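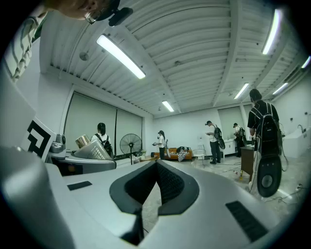
How long does the battery pack on the Breltov hand-held gripper last before it needs swapping?

Two hours of steady recording with the stock pack. Less if you leave the preview stream on.

plostrider
Adding to that. We bought the Breltov kit in September, 16 units, and two hours matches what we get. The packs take longer to charge than to drain, so order spares with the kit. We didn't, and the spares came three weeks later.

kettle_black
What are you paying for spares? The Plostside store has them at 200 each, which seems high for a battery and a plastic shell.

plostrider
Same price here. No volume discount that I could get out of them.

mwt_2407
I had a kit on trial and sent it back. The battery was fine. My problem was the finger pads. The rubber started to lift at the corners after a few weeks of picking up mugs and tape rolls, and once that happens the grip changes and your later recordings don't match the early ones. Support said to reglue them. At that price I shouldn't be gluing anything.

plostrider
Haven't seen that on ours. Are you wiping them with alcohol? The manual says soap and water only.

mwt_2407
Yes, alcohol. The manual I got had one page on cleaning and didn't mention it. Maybe they updated it.

slowfeed
They did. Check the revision on the back cover. The older one leaves it out.

I use the Walczak gripper at work and the Breltov at a second site. Walczak is heavier and the trigger is stiff, but the pads slide out on a rail and you can change them in a minute. If your people hold the thing all afternoon, get the Breltov. If you go through pads, get the Walczak. Tracking is a wash between them once the marker cards are set up right.

kettle_black
I don't agree that tracking is a wash. We ran both in the same room and the Breltov lost position a lot more whenever someone turned fast toward a blank wall. The Walczak recovered sooner. It could be the firmware, we were one version behind.

slowfeed
Update and try again. The version before the current one had a bug with exposure under tube lights.

kettle_black
OK, will do. Won't get to it this month.

tenpin
Has anyone used the Arnau service plan? They say they cover both brands, with calibration and a loaner while yours is out.

mwt_2407
Used it for one calibration. Back in six days, numbers looked right, but the loaner never showed up. They refunded that part when I asked.

tenpin
Thanks. Six days without a loaner is a problem for us, we only have two units. I'll ask them to ship the loaner first and post what they say.

plostrider
If they agree to that, let me know. I have one with a sticky trigger that I've been putting off.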